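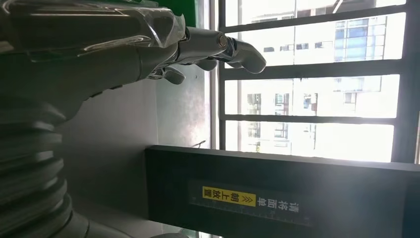 A reader of our first draft objected that a rural mobile mast does not fail because of its radio, it fails because of the link behind it, and asked why the draft gave four pages to antennas and half a page to backhaul. The objection was fair. This version reverses the balance.

Backhaul options for a small rural mobile site
Student project report, Network Engineering
Posted 20 May 2020

1. Task

The project was to choose a backhaul link for one planned 4G site outside Skostel, a valley settlement with 1,400 residents and no fiber beyond the main road. The site would carry voice, ordinary data and a small amount of telemetry from farm equipment. We were asked to compare candidate links on capacity, delay, availability and cost of upkeep. Radio planning for the site itself was taken as given.

2. Candidates

Microwave, line of sight. One hop from the proposed mast to the exchange at Trisness. The terrain profile shows a ridge near the middle of the path. With the mast at its planned height the first Fresnel zone is partly blocked. Raising the mast clears it but would need a new planning application.

Microwave with a relay. The path is split into 2 hops, with a relay on the ridge. Both hops are clear. The relay needs its own power supply and an access track usable in snow.

Buried fiber. The route follows the road for most of the way and then crosses farmland. It gives the best capacity and delay by a wide margin. Digging costs dominate, and we had no wayleave prices for the farmland section, so we used the road figure throughout. The real cost is likely higher.

Satellite, geostationary. No civil works are needed. Delay is the problem. Voice remains usable but is unpleasant in conversation, and some signaling timers in the core had to be relaxed in our model before sessions would set up reliably.

3. Method

Traffic was modeled with a busy-hour profile supplied by Markier, the operator named in the project brief. The profile was recorded in December, when visitor numbers in the valley are low. We did not have a summer profile. A scaling factor was applied, and Appendix B lists the values tried.

Each link was simulated for 1,000 busy hours with random rain events drawn from the regional rain table. A busy hour was counted as failed if the link dropped below the minimum rate at any point in it. Equipment failures were treated separately and were not drawn at random.

The first set of runs had to be discarded. Rain attenuation had been applied to the total path length and then again to each hop, which made the relay option look much worse than it is. The error was found when the relay results came out below those of the obstructed single hop. All results below are from the corrected runs.

4. Results

The single microwave hop met the capacity target in dry conditions and missed it in moderate rain. Adaptive modulation kept the link up at a lower rate, but voice quality suffered when data users were not limited. The relay option met the target in all but the heaviest rain class. Fiber met it throughout, as expected. Satellite met the downlink target and missed the uplink target under every scaling factor.

On upkeep, the relay is the weak point. A power fault on the ridge takes the whole site off the air, and a visit in winter could take a full working day.

5. Choice

We recommend the relay option, with battery backup at the ridge and a duct laid along the road section whenever the road is next opened. Mercado, the equipment range used in our parts list, was chosen only for its complete data sheets. Any equivalent radio in the same band would do.

The effect of ice on the relay antennas was not studied. Nor was sharing the link with a second operator, although the spare capacity would allow it outside the busy hour.

Related reports
Power budgets for off-grid relay stations
Measuring voice delay on long radio paths
Shared masts: a review of site agreements
Rain fade tables and how to read them

Copyright Network Engineering student projects. Contact the department office. Back to top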